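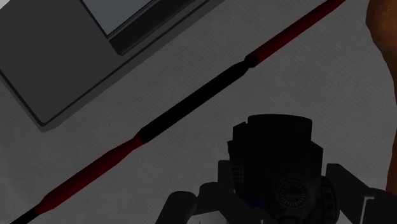 *Simulator view, wrist camera. Source: Fleltus demo server, saved by me at the bench.*

**January, notes on the visit to Brumside (demonstration of the Jesitz simulator)**

I write this the same evening, while I remember the order of things. Declan, please correct where I misunderstood. Some of the talk was fast and I was sitting under the ventilation.

We arrived at 9:40 and the door code we had was the old one. Declan Wainwright telephoned and they let us in by the loading side. The demonstration room is on the upper floor, with a big wall screen and three desks. Coffee was good.

**What they showed**

The first part was slides, which I skip, because the file is promised to us. The second part was the live simulator. Everything they run in the morning is rendered, so there is no real arm in the room. The real cell is downstairs and we saw it only after lunch.

The task was pick and place on a table surface, with several objects lying near each other. The view I saved at the top is from early in a run, when the black gripper is low in the picture and the long rod with red and black parts goes across diagonally. I asked for this one to be saved because of the rod. It is a difficult thing for our own grasp planner, a long thin object which is not the same width along its length. The lower red part is wider in the middle and becomes narrow toward the ends, and there is a small knob before the upper red part. If the planner chooses the center of the mask without looking at the width, it can easily choose a bad place.

My second reason is the contrast. The middle part of the rod is almost completely black, and so is the gripper. On the wall screen I could not see any surface detail in it. I asked if this is a lighting choice or a material problem. The answer was that the materials come from a library and the lighting is changed at random between runs, and this run is one of the darker ones. I would like to know how dark they permit. Our detector already has trouble with black on gray in the real lab and I don't want to train it on pictures where also a person must guess.

The flat gray thing in the upper left has a soft shadow along its long edge. The shadows looked believable to me. I had expected hard ones.

**Numbers I wrote down**

- 300 runs in one batch, then the materials are shuffled again.
- 6 object sets, made by Entwistle for them. We may get 2 of these for testing, without payment, if we sign the paper.
- 399 object models in the full library. I asked two times to be sure, because I heard first "three ninety".

I did not get a number for how long one batch takes. Their man said "over lunch", which depends on the lunch.

**Questions and answers**

Q from Declan: does the simulator model slip of the fingers?
They say yes, but with one friction value for each object. So a rod with different materials along its length would still have one value. For us this is a limit. Declan thinks we can split such objects into parts and join them with fixed joints. I think it will be slow, but we can try it with one object first.

Q from me: is the camera position fixed on the wrist?
It is fixed in one batch and moved a little for the next one. The amount can be set in the configuration. I have asked for the default values in writing.

Q from me: do they keep the failed runs?
They keep them, in a separate folder. Good. I would like to receive these more than the successful ones.

Q from Declan: what happens with objects only partly in view?
It depends on the export. In the picture I saved there is a brownish-orange object at the right side and only its curved left part is inside. In one export format such an object gets a label, in the other it is removed when too little of it can be seen. The threshold is in the settings, but the person presenting did not remember where. To check, because our old set labels everything, even small pieces, and we cannot mix the two without a decision.

**After lunch, downstairs**

The real cell is smaller than I expected and very clean. They ran the same type of task with wooden blocks and one cable. The blocks went well. The cable was dropped on the first attempt and picked on the second, and they did not hide it or restart, which I liked. The noise is higher than ours, mostly from the compressor under the stairs.

I was permitted to press the stop button once, to feel the delay. It stops quickly. The restart takes longer than on our arm, because the operator must confirm on the tablet and also on the cabinet. I prefer it like this, but Declan finds it annoying.

No photographs downstairs, they asked us at the door.

**To do**

- [ ] Tarmo: send thank-you message and ask for slides, default camera values, and location of the label threshold
- [ ] Declan: read the Entwistle paper before anybody signs
- [ ] Tarmo: try our planner on one long object with changing width, compare center of mask with widest part
- [ ] Both: decide if partly visible objects are labeled in the new set
- [ ] Tarmo: return visitor badge, it is still on my jacket

Added later: Declan says the black object question was answered in the slides, there is a minimum brightness for the whole picture but not for each object. So it is as I was afraid. I will write it in the message to them as a request.

T. Vasiliauskas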